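Working Papers > Household Studies > Closberg Sorting Study > Section 4

31/07/2023
By Pendo Makori and Do-yoon Han

4. What ends up in the catch-all bin

I'll start with the bin itself, because I spent most of a year thinking about bins and I'd like it to count for something. Our 400 households in Closberg and Nam all had one (or a drawer, or a box under the stairs, but mostly a bin). It's where a thing goes when it doesn't have a place and you don't feel like making a decision. In Section 3 we went through the surveys, and people told us over and over that theirs held "just junk." I never found that very helpful as a category! Junk to whom?

So we asked people to talk through the contents piece by piece, and we wrote down 3,980 items with whatever the owner said about each one. The word "junk" mostly disappeared once people had a thing in their hand. A plastic tray turned into "the tray we might use for seeds." A toy turned into a long story about a cousin. Packaging was the big surprise for me, I'd expected people to toss it right away, and plenty of them hung on to it for months.

The mix is what makes these bins slow to sort. Figure 6 is a small load and it still pulls in several directions: black plastic, a light green plush toy with its little white tag, a bright orange-red box, some shiny silver and clear-looking stuff lying together. If everything in there were plastic you'd be finished in a minute. A soft toy next to hard plastic makes you stop and switch rules, and the switching is where our sorters lost time (more on that in 4.2).

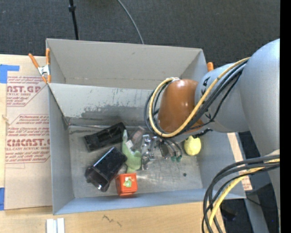
Figure 6. Mixed small items in a gray bin.

Byung-chul Seok wrote to us after reading the draft that we were making too much of materials. Most families he knows sort by who has to deal with the thing, he said, so toys go in one pile for the kids and anything that looks like recycling goes in another for whoever takes it out, and what it's made of hardly comes up. He also thought we should have asked who put each item in the bin to begin with.

I think he's half right, and it bugged me enough that I went back to the notes. In the Nam homes people did talk that way, a lot. In Closberg they started with material nearly every time, maybe because the Cludlow pickup there wants plastics kept apart and everyone has had a bag left on the curb at least once. Do-yoon reads it differently and thinks it's about how many people share the kitchen. We argued about this through two rewrites and we still don't agree, so both readings are in the table.

As for who put what in, we did ask, but only for the last 500 items, and the most common answer was a shrug. We've left that out of the main results and plan to ask everyone in the August round.

Contact: Household Studies desk, Jomau | © 2023 the authors | Back to top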